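About Trerken

Trerken is a small school of bookkeeping and plain office skills on the second floor of a former shoe store in Rudside. We teach people to keep the books for small businesses, mostly their own. If you came looking for a business school, with a fountain and a dean, there is one across the river and we hear the parking is very good.

How we started

Dolores Bellamy kept the books for a tile wholesaler for years and was then asked, by the owner's nephew, to explain what a ledger was. She did. He asked again the next week. By the third week he had brought his girlfriend, who ran a nail salon and had been keeping her receipts in a boot. Dolores charged them both for lunch and taught them at the counter of the Chávez bakery downstairs, until the bakery asked, very politely, whether she might like to rent the upstairs.

The first class had 11 people in it and two of them were there for the bakery. One of those two, Walter Carhuamaca, stayed on, finished the course, opened a bicycle repair shop, closed it, opened it again with better invoices, and now teaches our Tuesday evening group. He would like it known that the first shop failed because of the location. We have seen the invoices.

The name came from the sign over the stairs, which had been left by the previous tenant and was screwed in with something we still haven't identified. We looked into what Trerken had been. Opinions in the building differ between a dance studio and a supplier of hearing aids. Changing the sign was quoted at more than the first month's rent, so we became Trerken.

What we teach

The main course is called Books From Scratch and runs for 11 weeks, starting in September and again after the winter break. It covers what comes in, what goes out, what you owe, what you are owed, and why those last two feel so different when you write them down. You do it on paper for the first half. People complain about the paper every year and we have a drawer where we put the complaints, filed by date, as practice.

After that comes the software. We don't favor any one program. They all do the same sums and they all hide the button you want. Giuliana Inga teaches this part and has a gift for finding the button, along with a way of saying "and where do we think it went?" that former students report hearing in their sleep.

We also run shorter classes: payroll for people with one employee, payroll for people whose one employee is their brother, reading a lease before signing it, reading a lease after signing it (this is the busier one), and an afternoon on writing letters to customers who haven't paid. The letters class is Dolores's own. Her model letter is four sentences long and has been known to bring in money from people who had moved away. 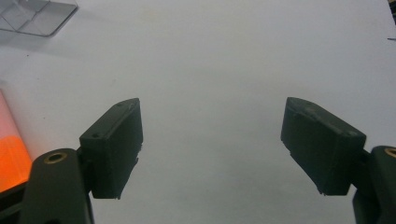

Spreadsheets are a separate course, after an early attempt to fold them into the main one ended with half the room making calendars. Jenő Illés took it over and has firm views. He doesn't allow merged cells. He doesn't allow colors until week three, and even then he'd prefer to be asked. He came to us from Fumimcombe, where he did the accounts for a ferry line, and most of his examples still involve foot passengers. If you have ever wanted to know the true cost of carrying a bicycle across a cold stretch of water, he is available after class.

Who comes here

Hairdressers, roofers, a piano tuner, people who sell at markets, people who have just inherited a laundromat and would like to know what they've inherited. A fair number of our students were told at school that they were bad at math. There is very little math. There is adding, and there is subtracting, and there is admitting that the van was never really a business expense.

We have taught over 1000 people so far. We know this because we keep records, and it would be awkward if we didn't.

The practical side

The office is run by Hortensia Condori, who answers the phone, sets the timetable and knows which of the radiators works. If you email us, she's the one who writes back. If you email twice in one day, she will write back once, tomorrow.

Classes are kept small by the size of the room. Evening sessions start at 6:30, which in practice means that Walter starts at 6:30 and everybody else comes up the stairs during the part about petty cash. Coffee is from the machine on the landing. Better coffee is from Chávez, and they'll take off a little if you say you're from upstairs, or if you look tired enough that they assume it.

There are a lot of stairs. We're sorry about the stairs. If they are a problem for you, call first and we'll hold your class in the bakery's back room, which is warmer than ours and smells a good deal better.

Fees are on the courses page and can be paid in two parts. You'll get a receipt both times. Please keep them. We do check, in week two, and Giuliana takes it personally.

Are you accredited?

For the certificate at the end of Books From Scratch, yes, and the paperwork is on the wall by the coat hooks. For the letters class, no. There doesn't seem to be a body that accredits Dolores.

Getting in touch

Call the office or come up and knock. The bell is connected to the dentist next door, and they've been very patient.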